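Dimgate gripper swap guide, section 3: comparing the two grippers

Do this after the arm is mounted and homed. Two grippers, same arm, same controller. Kakakhel is the two-finger one, Jamider is the soft one. Run both before you pick.

Before you start

Controller in HOLD, green light steady. Air line off if you're fitting the Jamider. Keep the bolts from the first gripper, the second one uses the same set.

CAUTION: Fingers can close when power comes back. Hands clear, always.

1. Bolt the Kakakhel to the wrist plate. Snug, then a quarter turn.
2. Plug in the short cable. Click means seated.
3. On the controller pick Tool, then Two-Finger. Wait for the beep.
4. Set closing speed to 100. Do not touch force yet.
5. Jog the arm to 200 mm above the test spot.

Note: if the screen says NO TOOL, unplug, count to three, plug back in. Usualy fixes it.

Test part next. Solid blocks tell you very little, both grippers pass. Use something open and thin.
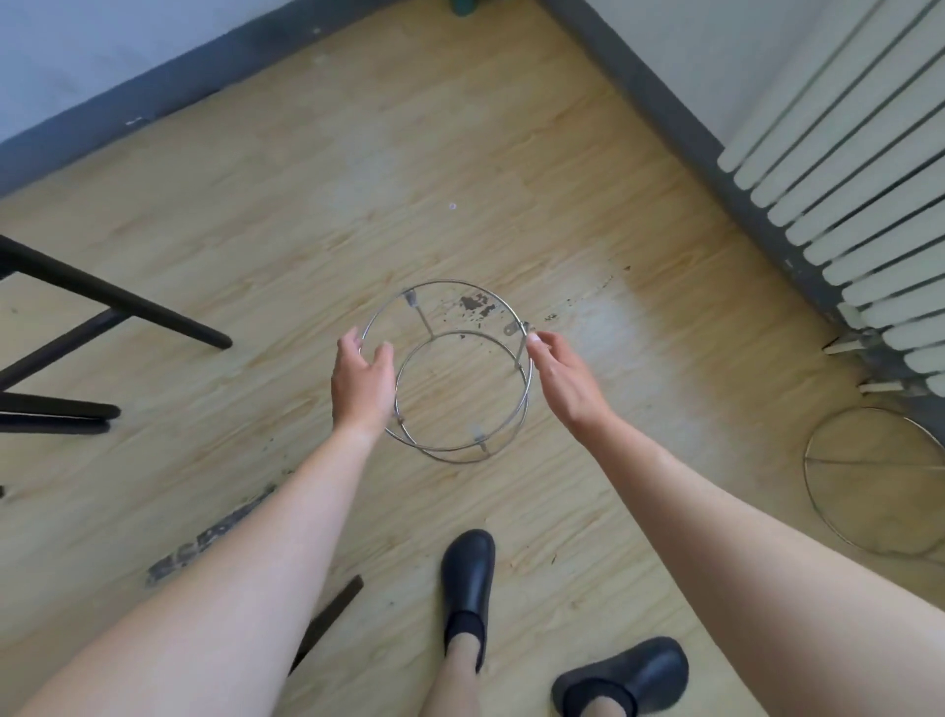
Wire parts are where the two grippers split. Fingertips have to land on one strand and stay there, and there's no flat face to help. Go for a round frame with two rings joined by short struts, and take hold close to a clip, same as the right hand does, then repeat on bare wire halfway between struts. Write down both. A single flat ring laid on the floor makes a good second part, much harder to get under.

6. Set the part down, rings level. Mark the spot with tape.
7. Close on the upper ring. Lift 200 mm, hold, lower.
8. Ring bends? Drop force one step and go agian.
9. Repeat at the second grip point.
10. HOLD, swap to the Jamider, air on, Tool, then Soft. Run 6 to 9 over.

CAUTION: Jamider cups tear on cut wire ends. Check every end first, file if sharp.

Camera: wrist camera stays on for all runs. Shiny wire on a pale floor can throw the Drerkutmont edge finder. Turn exposure down to 700 or put a dark mat under the part. Same setting for both grippers or the results don't compare.

Log sheet is at the back of the guide. Cable routing is in section 4.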